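February 24, 2022

Continued with the small glass jars for the Wemlow samples. I wanted to finish the washing today, but the old labels took most of the morning. The paper comes off after a soak in warm water, the glue does not. Dish soap did nothing. Cooking oil, left on for half an hour, and then a plastic scraper worked on almost all of them.

State of the jars after sorting:

- 97 jars in total on the shelf list
- 81 clean and good to use
- 2 with a chip on the rim, thrown away
- the rest still have glue, they are in oil now

I checked each rim with a fingertip in a cotton glove. A chip is easier to feel than to see, especially on clear glass. Please do it the same way if you continue my batch.

Filling test with the Tekow powder: I put in 40 g first and it was too much, the lid pressed into the powder. With less it closes well. I will write the final weight when the better scale is free – the small one jumps when the door opens.

The lids are a different problem. The Stubbs lids turn smoothly, but the Usto lids need one more quarter turn and then they are hard to open again. I would like to use only one kind. Mixed lids on one tray made confusion already in November.

The gray table with the light wood edge is good for the jars. It is flat and they stand straight on it, also the short ones.
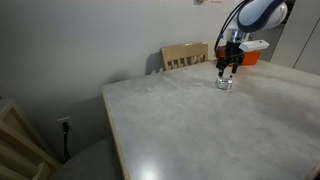

Paraschiva Gavrilă thinks we should keep the Usto lids for anything which stays closed longer than a month, and use Stubbs for the jars we open often. She also asks that the lid type is written on the label, not only in the list. I agree with the label. About two kinds of lids I am still not sure.

To do: rinse the oil jars, order label paper, ask Paora Goodwin where the second drying rack went.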